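# How to Pick an Eraser (and Tidy the Baskets While You're at It)

Filed under: desk drawer, small purchases, February.

I have bought 162 erasers in my adult life, going by the box under my desk, and I can find four of them when I need one. Of those four, one is a novelty hamburger that smears graphite the way a butter knife spreads jam. What follows is the method I use now, in the aisle, before paying.

## What you need

- A store with its stationery out in the open
- Two erasers you can't decide between
- A pencil and a scrap of paper at home, for afterward
- Five minutes, or ten if you are like me about this

## Step 1: Decide what you're erasing

Plain pencil on plain paper wants a white block eraser. Soft drawing pencils want something kneadable, which you will drop on the carpet within the week. Colored pencil wants you to have thought harder before coloring. If you mostly write lists and do crosswords, get the white block and skip to Step 2.

Erasable pens have their own rubber nub on the end. Use that. I once went at a page of erasable ink with a Nultden block for most of a phone call and made a hole in my own address book.

## Step 2: Take down two and put them together

Erasers from the same shelf look identical until you hold them against each other. Then one is a hair longer, or its sleeve has slipped, or a corner has gone round from being handled by people like us. Line up the ends and look across the join. You're checking for:

1. **Corners.** Square is what you're paying for. A corner is the only part of an eraser that can remove one letter and leave its neighbors alone.
2. **Sleeve.** It should fit snugly. A loose one will be in the bottom of your bag by the time you reach the bus.
3. **Exposed ends.** Look for dents, gray thumbprints and pen marks. Somebody always tests the eraser by writing on it. 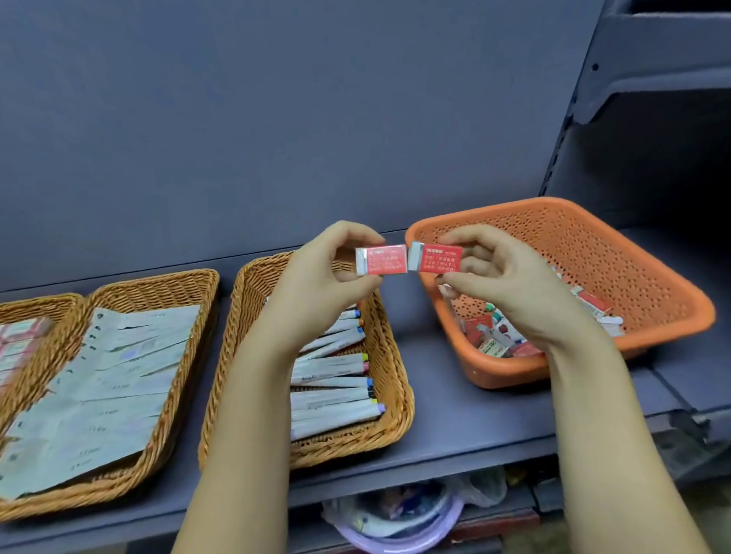
*Step 2, end to end. Red sleeves, white ends, markers waiting in the basket behind.*

Don't squeeze hard. A gentle press with the thumb is plenty, and the thing still has to be sold to somebody if you put it back.

## Step 3: Pick one

If they match, take either. I used to stand there a good while over this, as though one of them had a secret. Put the other back where it came from, facing the same way as its friends. If you've forgotten where it came from, look for the gap.

Buying both is allowed. It is also how I got to 162.

## Step 4: Test it at home

Write a word in ordinary pencil, medium pressure. Wait a minute, then rub in one direction with a corner. Good results: the word goes, the paper stays, and the crumbs roll up into strings you can brush off. Bad results: a gray cloud with the word still legible inside it. My Collby did the second thing for a year before I admitted it.

Now do it again on the cheapest paper in the house. Any eraser can behave itself on nice paper.

## Step 5: Keep it from vanishing

Leave the sleeve on. It keeps your fingers off the rubber and stops the block snapping in the middle when you lean on it. As the end wears down, trim the sleeve back a little with scissors. People slide the rubber forward instead and then wonder why it wobbles.

Store it away from plastic rulers. Leave a soft eraser against one for a summer and the two can fuse, and you'll be peeling the 70 mark off your 200 mm ruler with a fingernail.

## Stealing the basket idea

Open baskets are a perfectly good way to keep this stuff at home, and you can copy the arrangement on any bookshelf:

- One kind of thing per basket. Markers in one, flat paper things in another.
- Lay markers on a slant with every cap pointing the same way. You choose by color, and the caps are where the color is.
- Use a wicker basket for anything bigger than a pencil lead. Small items work their way into the weave and live there.
- A plastic basket with holes is easier to rinse out, so give it to whatever sheds. In my house that means erasers.

Skip lids. A lid becomes a surface, and then there's mail on it.

## If it goes wrong

**It smears.** The eraser's dirty. Rub it on clean scrap until it runs white again.

**It tears the paper.** You're going back and forth. Go one way, lift, and start over.

**It's gone hard and shiny.** Slice off the end with a craft knife. If the fresh face is just as shiny, thank it and throw it out.

**You can't find it.** Check behind the ruler, then under the mail.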